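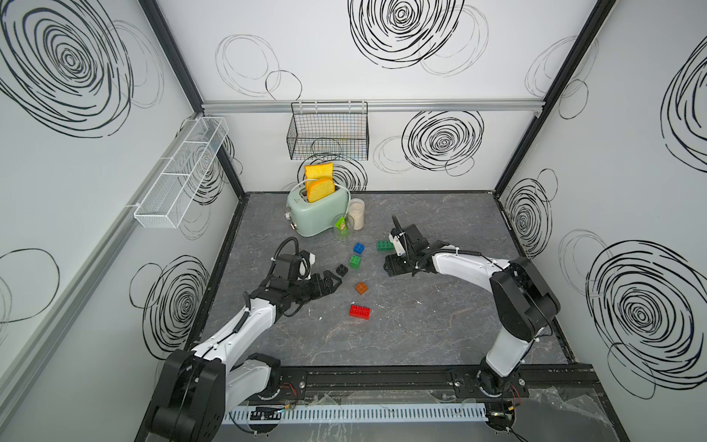

Stenlow Building – Kitchenette and Break Area Electrical Inspection
Second floor, rooms 2A to 2D
Inspected by: Haris Bukhari
Reviewed by: Bhupendra Dixit
Date: Thursday, July 9, 2026

Scope: portable appliances, receptacles, cords and extinguishers. Fixed wiring above the ceiling was covered in April and is not repeated.

Ratings: OK / Attention / Fail. Items marked Fail are taken out of use the same day.

1. Receptacles within 6 feet of a sink are GFCI protected
OK. All tripped and reset with the built-in test button and with the plug-in tester. The one left of the sink in 2B is stiff to reset. No action now.

2. Cover plates present, uncracked, screws tight
Attention. Plate behind the refrigerator in 2C has a hairline crack at the lower screw. Replace when the unit is next pulled out for coil cleaning.

3. Circuit labels match panel directory
Attention. Directory still shows 2D as "copy room." Breaker labels are correct. Haris to print a new card.

4. Heating appliances plugged directly into a wall receptacle
Fail. Tarar kettle in 2A was on a power strip along with a microwave. Strip removed and tagged. Kettle moved to the wall outlet by the door. Same finding as April – please post the notice this time.

5. Combined load on any one counter circuit
Attention. 2B has a toaster and a coffee maker on one 20 amp circuit. Rating plates add up to 2,900 watts against a circuit capacity of 2,400. Move the coffee maker to the circuit on the opposite wall.

6. Cords free of cuts, scorching and tape repairs
OK, except the fan in 2D. Outer jacket has pulled back at the plug and the inner conductors show. Tagged, held in the maintenance office.

7. Crumb trays emptied, vents clear
Attention. Tray in the 2B toaster was full. Emptied during inspection. Add to the weekly cleaning sheet.

8. Clearance above and beside toasters and toaster ovens
Fail at start, corrected. Paper towel holder was mounted directly over the toaster oven in 2C. Holder relocated to the side of the cabinet.

9. Fire extinguisher mounted, charged, tagged
OK. Gauge in the green. Monthly initials are missing for one month.

10. Working space in front of electrical panel, 36 inches
OK. Floor tape is worn and should be redone.

11. Insulation resistance, portable appliances (megohms)
OK. Lowest reading 300, on the Sosenix warming plate. Tester calibration sticker is current.

Reviewer comments (B. Dixit)
Item 5: agreed, but the opposite wall circuit also feeds the water cooler. Check the cooler's plate before moving anything.
Item 6: do not repair the fan. Discard it and order a replacement from Fosdale.
Item 4 stays open until the notice is up in all four rooms.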